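Clearing out the medicine drawer

December 23, 2019

We moved into the apartment in Fimholm in July, and the medicine drawer came with us exactly as it was. I taped it shut, put it in the truck, and slid it back into the dresser on the other side. Last night I finally took everything out of it.

Most of it was cold remedies. I had three open boxes of the same throat lozenges and a bottle of cough syrup from two winters ago. There was also a tub of 500 vitamin C tablets that Benedita Godinho talked me into splitting with her. I don't think either of us got through 30.

The rule I settled on is simple. If the date has passed, it goes in a bag for the pharmacy. If I can't find a date, it goes in the same bag. The pharmacy on Arthur Street takes old medicine back at the counter and doesn't ask questions.

Leaflets were harder. I used to throw them out the day I opened a box, and then I'd be looking up doses on my phone at two in the morning.

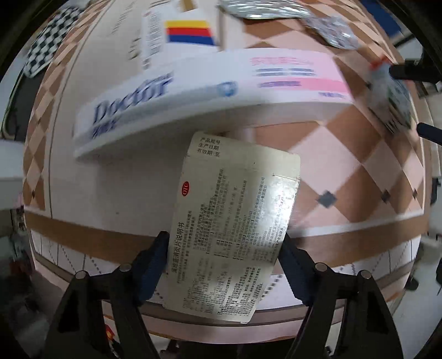 Now I fold each one back up and keep it with whatever it came with. Hiu-tung Wu writes the month she opened something on the lid in marker, and I've started doing that too.

The drawer closes without a push now. I still need to buy bandages and a thermometer, and the bag is by the front door until the pharmacy opens tomorrow.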